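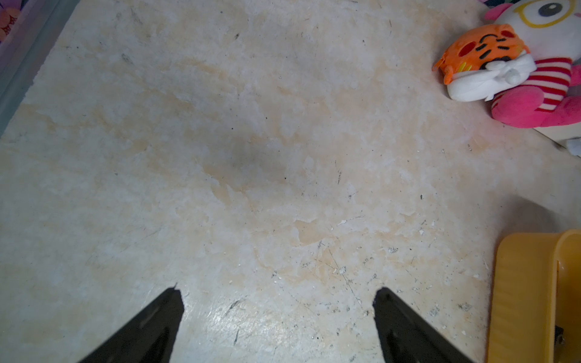 Why do politicians visit places of worship during a campaign?

Mostly to be seen by people who already trust each other. A congregation is one of the few rooms left where a couple hundred neighbors turn up on a regular schedule, know each other's names and go on talking in the parking lot afterward. A candidate who gets a friendly introduction there borrows a bit of that trust, and that's what I want to spend this session on.

Local Politics and Community Groups
Handout for session 6
Tomás Kavanagh

Before we start: I've moved the reading on ward boundaries to next time, so if you already did it, well done, hang on to your notes. If you didn't, I never said anything.

The walkabout

I grew up two streets from the main shopping strip in Ovbridge, and every election season some candidate would come down it shaking hands with the butcher. My mother loved this. She'd ask them about the bus shelter, every time, whoever it was. (We got the shelter eventually, a good while after I moved out!)

What I'd like you to notice about a walkabout is how much of it is settled before anyone steps onto the sidewalk. Somebody local picks the route. Somebody calls ahead to the shops. The owners who get a visit are usually the ones who are known to be friendly, or who sit on the traders' association, or whose cousin does. So when you read a report of one, look at the list of names and ask who drew it up. It's often the sitting member for that district, and the visit does as much for the local member as it does for the bigger name walking alongside.

Invited guest or speaker?

There's a real difference between attending a service and addressing it, and I get a lot of essays that mix the two up. Sitting in a pew costs the congregation very little. Handing over the microphone is another matter, and depending on where you live there may be rules about it, tied to the group's tax status or its own bylaws. Look up the rules for your own area before you write about them, please. I'd take "I checked and it's unclear" over a confident guess any day of the week.

The Fliltach case

You've got the clippings in your packet. Quick background, because the first article drops you right in the middle: Fliltach had a council seat come open, and two candidates, Bakker and Polero, both asked to attend the same interfaith supper. The organizers said fine to both. Bakker stayed the whole evening and didn't give a speech. Polero spoke for 11 minutes, mostly on parking, and left before the food came out. There were 200 people in that hall and, from the letters page, I'd say every one of them had an opinion on the leaving early.

Now, I don't want you telling me who was right. What interests me is that the letters hardly mention policy. People wrote about manners, about who helped carry chairs, about whether the supper should have had candidates at it in the first place. One writer thought the group had been used, and another wrote back that the group had done some using of its own, since it got both candidates on record about the crossing outside the hall. I go back and forth on that one myself.

For your response paper

Two pages, double spaced. Choose one letter from the packet and work out what its writer thinks a community group owes a visiting politician, and what it's owed back. Quote the letter directly. Please don't summarize the whole case again, I've read it more times than is healthy.

If you'd like to use an event from your own town in place of Fliltach, go ahead, just email me first with a link to the coverage. Last September somebody wrote a lovely paper on a mayor at a pancake breakfast and I'd happily read another.

Papers are due 1 July 2020, by email, and a plain document is fine.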